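We use cookies to keep this site working. Accept / Manage preferences

How to fold laundry with two grippers when you already know how to fold laundry
2 min read

So the laundry at Mustora is getting a folding arm, and you've been asked to teach it. Congratulations. You have folded for a living for years, and now you'll do it again, slowly, with a claw in each hand.

The method is the one we settled on at Gakwood, where the arms went in last October. The target there was 1,000 good folds per garment type, and I did more of the T-shirts than I care to remember.

Setting up

Work on a bed or any wide soft surface. A bare table is harder, as the fingers skid along it and you end up chasing a hem. Put the wrist straps on before you pick anything up. Check that both grippers are recording, then check again after your tea.

Leave the clothes in a mess. This goes against everything you were trained to do, and it will hurt for a day or so.

The fold

1. Open both grippers and bring them down over the cloth from above.
2. Close on a small pinch. A great handful looks efficient and unrolls the moment you lift it.
3. Lift one side, pause, then bring the other hand in. Pausing feels daft. Do it anyway.
4. Fold towards the middle, let go fully, and back straight out. If you drag the fingers sideways you'll take the sleeve with you.
5. Put the folded piece on the pile and start the next one.

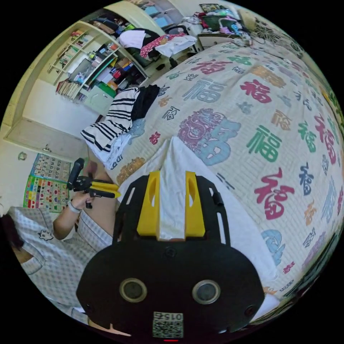
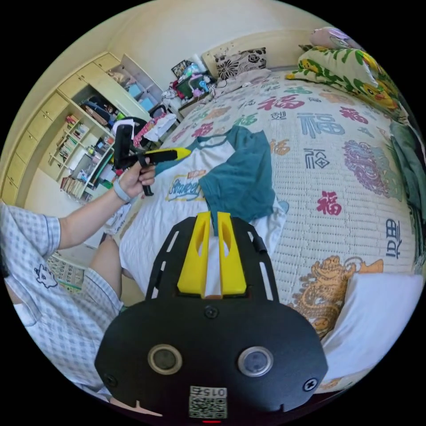
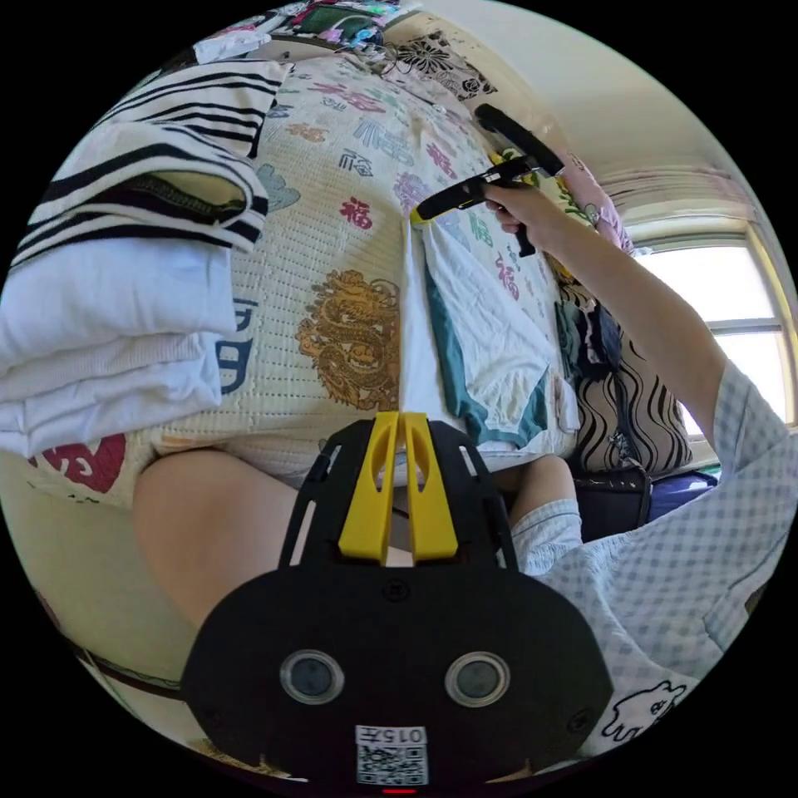
Patterned cover, clothes on top, a gripper in the hand: you'll be seeing a lot of this.

One reader wrote in after the first version of this page to say that her shop had recorded 2,700 folds, the arm now does the towels, and she does everything the arm drops. Her hours are the same. Her job title has grown by a word, her pay hasn't, and she'd like to know whether step 3 can be skipped when the supervisor is at lunch.

It can't, sorry. On the pay, ask before you start recording. At Gakwood we got a training rate agreed in writing, mostly by asking for it on the morning the kit arrived and everyone was in a good mood.

When it goes wrong

Dropped garments count as folds if you pick them up and finish. Throw out the take only if you used your bare fingers, which you will, usually to fix a collar.

Stop at 100 a shift. The Zoneter guide says you can carry on as long as you're comfortable, and I'd like to meet whoever was comfortable.

Fitted sheets have their own page. Bring a second person and some patience.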